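Quinlan house, family room and hall
Walk-through checklist, April
Checked by Frans Dierckx

Floor and walkways: OK
Lovely clear run from the door to the window this time, thank you all. The rug by the hall still wants a new gripper pad under the one corner, and I nearly went over on it myself, so please move that up the list.

Lamps and cords: FIX
The tall lamp cord is still running behind the radiator. I know it reaches nicely that way! Please use the outlet on the other wall and leave 20 inches between any cord and the heat.

Bookcase anchors: OK
Both straps tight. I gave the whole thing a good tug and it didn't budge.

Smoke alarm: OK
Tested with the button, nice and loud. New battery went in while I had the ladder out.

Upholstered seating: OK, with a comment
No rips or loose seams that I could find, and the padding is sound at the corners. Do try to get clothes off the seats and into the hamper by bedtime, particularly the red things, as I'd hate to see the dye go into that pale gray if anything gets left there damp. 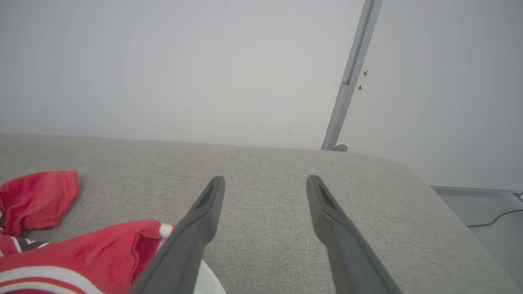 How often should the seat fabric be vacuumed?
Every 2 weeks is plenty in a house this size, with the soft brush, going gently along the seams where the crumbs and grit like to settle.

Window latches: FIX
Left one sticks. A drop of oil may do it, and if it doesn't, give me a shout and I'll bring the spare latch over.

Hall closet: OK
Heavy boxes are down low now, which pleased me no end. Top shelf is for hats and blankets only, please.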